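Small stuff, or how I lost an evening to the sewing drawer

2022-09-22

Quick one tonight, typing this with my feet up and half a cup of cold tea. The sewing drawer is DONE. Well. The drawer is empty and the bed is covered, which I'm calling done.

Back story. When we moved to Stestmont in July I packed the hall cabinet by pulling out each drawer and tipping it into a bag. Not proud. Bags went in the closet, closet door got shut, life went on. Then last week Rafia called to ask if I still had the pale green thread from her sister's dress, and I said sure, give me a minute, and forty minutes later I was on the closet floor with a pin in my knee.

So. Everything out.

What was in the bags, in no order at all:

Thread. So much thread. Most of it fine, some of it so old it snaps if you look at it. My aunt gave me hers when she stopped sewing and she'd been buying it since 1969, there was a pencil date on one of the paper labels. Kept that one. Tossed the snappers.

Buttons. I know you're not supposed to count them, but I wanted to know, so I did. 127, not including shirt buttons, which I refuse to count on principle. I don't even have a coat that needs a button.

Elastic, in every width except the one I use.

Three tape measures. One of them stretched, which explains a skirt I made last year and will not be discussing.

Receipts from Tanoli Fabrics, all faded to nothing. Bin.

A bag of snaps I bought twice. Same bag, same store. Clearly I have no memory.

And the green thread! Bottom of the last bag, naturally. Already mailed to Rafia.

The bit that took longest was deciding what goes in what. I had a rule this time: use containers already in the house. I am not going to the store for a drawer organizer, I did that at the old place, spent 30 dollars, and the thing was a half inch too wide for the drawer. It lived under the bed for two years and then went to Hongmei, who keeps seed packets in it and is very happy.

So I raided the kitchen cupboard and the bathroom shelf. Cookie tins, a couple of jars, some little plastic boxes with snap lids. Tins are great for heavy things. They are terrible for knowing what's inside, so I end up opening every one, every time. Clear boxes are the opposite, you can see what you've got but the lids pop if you stuff them. I learned that with the safety pins — a box of 200, all over the rug. Still finding them. Wear shoes if you visit.

Where I landed: tins for the stuff I hardly touch (spare zippers, the odd buckles, leftover trim), clear boxes for what I grab every week. Little boxes go inside big tins if they fit. If they dont fit they go on top and I pretend it's a system.

I did all the sorting on the bed because the table is still full of Jericho's puzzle and I've been told not to breathe near it. Good tip if you've got no table: put down a plain sheet first. I used a flowery one and small beads just vanish into the pattern. Would not do that again.
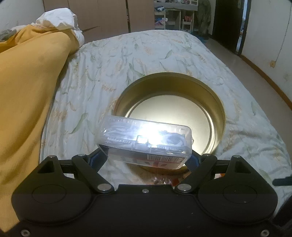 Clear box and the gold tin, on the flowery sheet. Label's still on, I'll peel it eventually.

Labels are the next job. I have strong feelings about peeling the old ones first, and no energy to do it. Warm water and dish soap works on glass jars, haven't had much luck on plastic, it goes gummy and then picks up lint. Rizwan says cooking oil, left on for an hour. Will try it this weekend and report back. If anyone has a better trick put it in the comments, please not the hairdryer one, I melted a lid.

Still to do:

Find a home for the big scissors, they don't fit in anything

Wind the loose ribbon onto cards

Decide about the zippers. There's too many zippers

Figure out which drawer is going to be THE drawer, becuase the old hall cabinet has ended up in the bathroom holding towels

Also I owe Thaddeus a hem on his work pants and he has been very patient, so that's tomorrow. I know where the needles are now, no excuse left.

Ok, need to clear the bed so I can sleep in it. More when the labels are off.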